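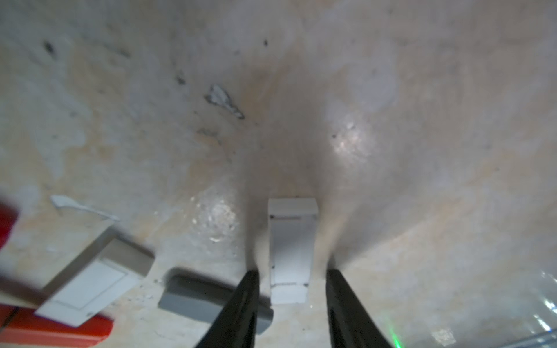 Mixed block tub, where do I even begin??

Forum > Building and Blocks > Secondhand Finds

plumcorner
7 Sep 2022
Posts: 59

Hi all! I finally did it, I bought one of those big mixed tubs of odd blocks I've been drooling over since I joined. It's everything: leftovers from at least three or four different sets, bits of boxes, pieces I can't place at all. I am so happy with it. My plan is to build a little town for the shelf in the hallway, all from the one tub, nothing bought new.

I've started laying things out and I already have favorites. There's a white rectangular block that stands up on its end and I keep going back to it, it just looks like a tower waiting for a town. It has a thin reddish line across it near the top and little dark dots at the corners. Next to that is a gray one, lying flat at the moment, and then a white and tan boxy thing with a raised rim around the top, which I think would make a wonderful flat-roofed building. Plus red. I do love a bit of red.

Two questions:

1. Do you sort everything before you build, or sort as you go?
2. Does anyone know what the thin white piece is, the wedge with the forked end? I have turned it over a hundred times and I've got nothing.

dovetail_dan
Posts: 2,069

Congratulations, great way to start! Sort first, every time. Shape first, then size, then color last. If you go by color you end up with a pile of white where the long blocks and the tiny slivers are all mixed up, and white is always the biggest pile.

I use old baking trays. One for anything that can stand on end without wobbling, one for flat things, one for roofs, one for "no idea." Your white block goes in the first tray and your forked wedge goes in the last one.

marzipan_moth

Oh I could not disagree more, sorry Dan! I've done it both ways and sorting first kills it for me. By the time I have everything in trays I'm tired and I want my dinner. Half the fun of a mixed tub is what ends up next to what by accident.

plumcorner, stand that white one up, put the gray one beside it, and see what they want. You can always sort the leftovers afterward. My best build ever (the harbor, some of you will remember it) came from tipping a Karakaya tub out on the rug and never sorting a single thing.

dovetail_dan

The harbor was lovely. It also took you from March to Thanksgiving because you couldn't find your ramps.

marzipan_moth

That is TRUE and I regret nothing.

tinlid

The dots at the corners are interesting. Are they printed on, or are they little holes? I have some old Helska pieces with tiny pinholes where a cap used to be fixed. If yours are holes, there may be a matching piece somewhere in the tub. If they're only marks then ignore me.

On the wedge: could it be a shim? Some people who build big on uneven tables keep a few thin wedges to level things up. Forked end would let you slide it around something. Pure guess.

plumcorner

tinlid I hadn't thought of holes! I'll go over it with a flashlight tonight. And a shim would be so satisfying, my hallway shelf is not level at all.

Marzi, I'm with you in spirit, I'm a tipper-outer by nature. But it's a big tub and I'm a bit scared of it.

oatfield

New tub owner here too (Plirnano lot, mostly arches, I'm in heaven). What worked for me was a bit of both: pull out only the biggest pieces and build with those first. Once the big shapes are standing you can see what's missing and then you go fishing in the tub with a purpose. I sorted 89 pieces in an evening that way and it never felt like a chore.

Also I would do the ground before you do anything else. I built my first street right on the table and then had to move the whole thing to the shelf and it was a disaster, I lost the church.

dovetail_dan

Yes, listen to oatfield on the base. Cut a board to fit your shelf and build on that. What surface are you working on now?

plumcorner

Sort of mottled, beige and gray. I like it as a ground color, it looks like an old square with the stones worn down! I'd been thinking I'd paint the shelf board to match. Would that be too much? Would the gray block vanish against it?

marzipan_moth

Not too much!! Do it! Mottled is so much kinder than plain, the shadows look softer and any dust looks like it belongs there. Sponge it on, two colors, don't blend too well.

tinlid

I'd go a touch lighter than you think. Gray blocks on a gray and beige ground can go murky in a hallway unless you've got a good lamp. White ones will look terrific on anything.

oatfield

Or keep the gray for steps and walls, where you don't mind it blending in, and let the white and the red do the shouting.

plumcorner

Steps! The gray one lying flat in front of the tower like a big doorstep. Oh that's good. I just tried it and I'm grinning.

Update on the dots: they're marks, they don't go in at all, I tried with a pin. Sorry tinlid, no missing cap. I'm going to pretend they're lamps.

tinlid

Lamps is better than a cap anyway.

dovetail_dan

How are you planning to use the reddish line? If you keep it near the top it reads like a cornice, or the edge of a tile course. I'd turn every other marked piece the same way so it looks deliberate. It's amazing how quickly a town comes together when one little line repeats.

plumcorner

Top, definitely. I haven't found another with the same line yet but I'm maybe a third of the way down.

brackenhill

Jumping in on the rimmed box. Please don't leave it as a flat roof with nothing on it! A raised rim is begging for a roof garden. Bits of green sponge, a few matchstick posts, done in ten minutes. I did one on an Ovis base last winter and it's the first thing visitors poke.

marzipan_moth

Or a pool!

brackenhill

A pool in a town with an old stone square? No. It'd look like a hotel.

marzipan_moth

Towns have hotels, Bracken.

dovetail_dan

I'm with Bracken on this one. If the walls are tan it'll read as an old building, and I can't see a pool on that.

plumcorner

I love that this is what we're arguing about. Roof garden for now, but I'm leaving it loose so I can swap it when Marzi comes around again.

Okay, small confession, I ended up sorting after all. Oatfield's way, big ones first, then I sort of kept going and it got late. Grand total is 136 pieces, with a very full "no idea" tray. Red is the smallest pile, which makes me want to be careful where it goes. I was going to scatter it but now I'm thinking one red building, all by itself at the corner.

oatfield

One red building at the corner, yes please. Put it on the side you see first when you come in the door.

dovetail_dan

136 is a nice size for a hallway shelf. Don't try to use all of them.

marzipan_moth

Use ALL of them.

tinlid

Did the wedge level the shelf?

plumcorner

Tried it, too thin, the shelf still slopes. So at the moment it's lying on the square behind the tower and I've decided it's a fallen weather vane until someone comes up with something better. Board gets cut Saturday. I've got the sponge ready and two pots of leftover paint, one beige and one that says "stone" on the lid but looks green to me. Has anyone put latex paint on bare MDF without priming, or am I asking for trouble?

brackenhill

Prime it. The edges especially, they drink paint like you wouldn't believe.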